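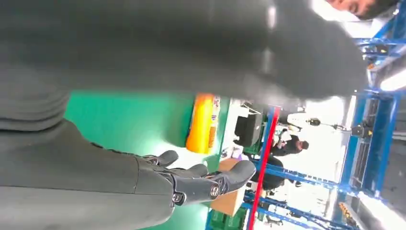 Wrist views from the green table: how many demos before you train?

kstrazds
OK so we're into the second block of recording and I am far too excited about it! Task is the usual sort of thing, bottles and packets on the green top, one person guiding and one person looking after the table. We've got 116 episodes saved so far. My question for people who've done more of this than me: do you train early on a small set to see what's missing, or do you collect the lot first and then train?

I'm firmly in the "train early" camp. Laimutė Mets (who runs our sessions and has more patience than I do) would like everything in the bag before anyone touches a GPU.

zimer_fan
Train early. Always. We did a first pass on Zimer after one afternoon and the policy was hopeless, but it was hopeless in a very useful way. It went for the middle of the table every single time. That told us our start positions were all too alike, and we'd never have spotted it by scrolling through clips.

Engelbert Z
I disagree with both of you, a bit. An early model tells you about the early data and then everyone starts collecting to fix that one model. I watched a group do this for weeks and their later episodes were all odd corner cases with hardly any plain, boring grasps left in. Write the list of layouts first and stick to it.

kstrazds
Fair, but who says you have to chase every failure? You can look at it and carry on with your list. I just like knowing!

skarphedinn_k
Different worry from me. How are you treating the bits where the arm moves fast? On Tutden we found the wrist video turned to mush between grasps and the tool that picked out key moments kept landing on the mush.

kstrazds
Oh, we get plenty of that. Have a look at one, with our session note as it went into the log: 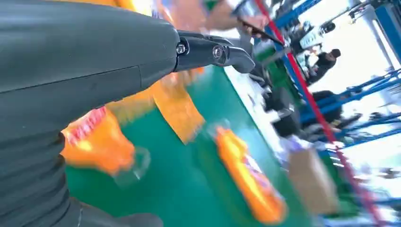 Reremov, 22/01/2022
Arm over the green top, orange bottle on its side, clear cup and packets near the gripper. Blur on all the table items. Hand in view near the top. Keep, tag as "moving". Shelving and people in the background as usual, no screens put up.

So that's our rule at the moment: keep it, tag it, and decide later. The clear cup is the one I'm itching to see results on — it's hard enough for me to find in some of these!

Engelbert Z
I would drop it. If a person has to squint, the label is a guess.

skarphedinn_k
Nooo, don't drop it. The arm will be moving just as fast when the model is driving, so it will see blur whether you like it or not. Train on clean stills only and you'll get a lovely score and a robot that gets lost halfway across the table. Tag and keep, and cap how many you feed in from each episode. We settled on 4.

zimer_fan
+1 to keeping. What I'd argue about is the hand. Anybody reaching in while the episode is running gets a tag of its own with us, separate from "moving". Otherwise you can't pull those out later without watching the whole lot again (ask me how I know).

kstrazds
Ooh, yes, that's a good one. We only have a free text note for it and half of us spell it differently. Adding a proper tag tonight.

Yiran Lü
Has anyone tried leaving the background busy on purpose? We had a plain backdrop for the first set and a busy one for the second, and I much preferred the second. The model stopped caring who was behind the table.

Engelbert Z
With how many episodes? On a small set I'd expect it to learn the shelves before it learns the bottle.

Yiran Lü
14 layouts, 2 operators, so small. I take the point, but we did move the table between sets and it coped. I'll dig out the plots.

kstrazds
Please do! Moving the table is on our list for May, and I'd love to do it sooner. Meanwhile Laimutė has agreed to one early training run if I promise not to change the layout list afterwards. I have promised. Engelbert, you can hold me to it.

Engelbert Z
I will. Post the failures as well, please, and the settings.

skarphedinn_k
And try it once with the "moving" ones and once without, same seed. I want to see that more than anything.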